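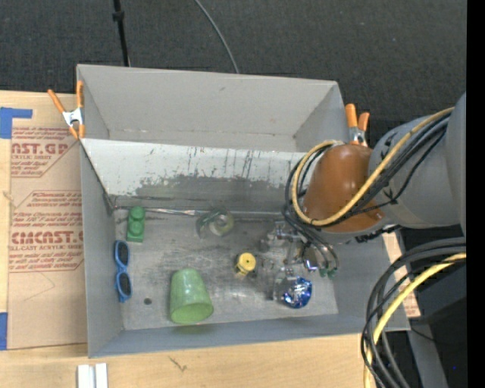 Scuffed plastic storage bins — can I get them looking decent again?

Posted by Soledad Abernathy

Hi all! I've inherited 2 big gray plastic bins from my aunt's garage in Gilley and I'd love to use them in my craft room for yarn and fabric. They're solid as anything but the insides are a mess of scratches and dark rubbed patches, like somebody kept car parts in them for years (knowing my uncle, somebody did). I've tried dish soap and a sponge, and then baking soda paste, and the grime came off but the marks are still there. I'm mostly worried about snags, since some of the yarn is pretty delicate. Is sanding a terrible idea? My neighbor says to use a heat gun and I'm a little scared of that.

Ryu

Sanding is fine, just do it wet. Start by running your fingernail across the scratches. If it doesn't catch, your yarn won't either and you can skip the whole thing. If it does catch, go over the rough spots with 500 grit and plenty of water, light pressure, little circles. Rinse, wipe, feel it again. If you want it smoother than that you can go up to 2000, but that's for people who want a shine and it takes forever. I did one in May and gave up on the shine halfway along the first side. You'll have a dull patch where you sanded and it won't match the rest. I put a back-to-black type trim cleaner on mine and it helped for a while, but I wouldn't do that with fabric going in there, it leaves a film.

Don't use the heat gun unless you have a junk bin to practice on. It can take out the whitish stress marks, and it can also warp a wall in a couple of seconds.

gilley_gal

just line it!! old pillowcase or a flannel sheet, done

Sasitz

I'd line it too, but wash it properly first. If there really were car parts in there you may have oil down in the scratches, and it'll come through a sheet sooner or later. Degreaser, hot water, an old toothbrush along the bottom seams, then leave it upside down outside overnight. Mine still smelled like a muffler after the first round so I did it again — second time got it. For the liner I cut a cheap vinyl tablecloth to fit and laid felt on top. Remnants are fine for this, the felt doesn't need to be pretty.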